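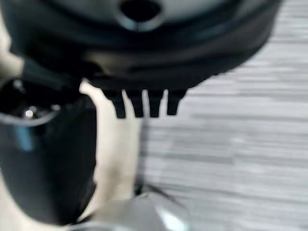
Elsa Torvik wrote back to say the third part of Segers is the only bit she'd save from a fire, and that the rest is "mostly weather". Elsa, I love you, but the weather is the best thing in it!

So, a thread on Segers, which I finished at one this morning and have already started again.

It's a family novel set in Brirkby, a town with one ferry and a shut cannery, and it takes 17 chapters to get the father out of the house. I didn't mind at all. I'd have taken 17 more.

The rain chapter (you'll know it when you get there) is eight pages without a full stop. I read it standing up in the kitchen and let my tea go cold.

What got me is how the sisters talk round their mother's death, always about the boiler or who's got the good scissors – and then Paveo, the youngest, says her name out loud at dinner and everyone just carries on eating. I had to put the book down for a bit.

Elsa's right that part two sags. The court case could lose a good chunk. It's 667 pages and I felt maybe 40 of them.

Anyway, I got mine in August and it's already been lent out and returned with sand in it. If anyone's read Brerka, the earlier one, tell me whether I should go there next or wait till I've calmed down.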